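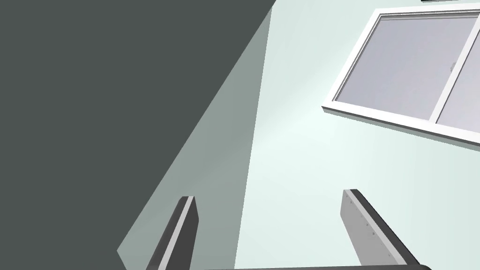
A simulated room with the gripper open near the window, from the kitchen test set.

Home robot makers asked to say what was tested in a computer and what was not

A draft code of practice for household robots would make suppliers state how much of their testing was done in simulation, under proposals put out for comment in November. The code was drawn up by Plimine, a trade body for firms selling machines into homes and care settings, and it is voluntary. Keep that word in mind.

The draft runs to 61 clauses. Most deal with matters the industry already claims to handle, such as stop buttons, user manuals and who to ring when something breaks. The new part is clause 5, which says that any success rate quoted to a buyer must be marked "simulated", "physical" or "mixed", with the number of attempts given next to it.

It sounds like a small thing, but a brochure that says a robot arm can clear a kitchen table rarely says which table. One supplier, MacAulay, lists 3439 trials in the papers it sent in support of the code. All of them were run in software. The company says so on page two, to its credit, though the figure appears without that detail on the cover.

Aitana Gallardo, who buys equipment for the Leremley group of care homes, said she had asked four suppliers for the same breakdown last year and got it from one.

"They send you a percentage and a nice film," she said. "I want to know if the thing has ever picked up a real bowl. If it hasn't, fine, but put it in writing and knock something off the price."

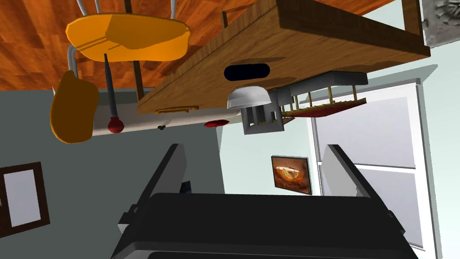
The draft also says a simulated home should be "reasonably furnished", and the sample kitchen has its chair, table, toaster and dish rack, with pictures on the walls. What counts as reasonable is left to the supplier. There is no minimum number of rooms, nothing on how lighting should vary and nothing on clutter, which anyone who has visited a working kitchen at half past five may find odd.

Nor does the code ask for the robot's own camera views to be kept. An early version did, according to two people who saw it, and would have had firms store them for every failed attempt. That was dropped after members complained about cost. What is left is a line "encouraging" firms to hold on to records "where practical".

Plimine says a stricter text would have put off smaller companies, and that simulation lets them try risky movements without hurting anyone. Both points are fair. Neither explains why there is no outside check. Firms will fill in their own forms and sign them, and the only penalty for a false entry is removal from a list on the Plimine website -- a list that few buyers are likely to have seen.

A trial of the code is planned at Prillurham, where a row of empty flats will be used to repeat a sample of the simulated tasks with real machines. Up to 1000 attempts have been budgeted for. Suppliers will choose which of their tasks go forward, and they will see the flats beforehand.

Gallardo said she would read the results but would not be changing her order forms yet. Comments on the draft can be sent to Plimine until the end of the month.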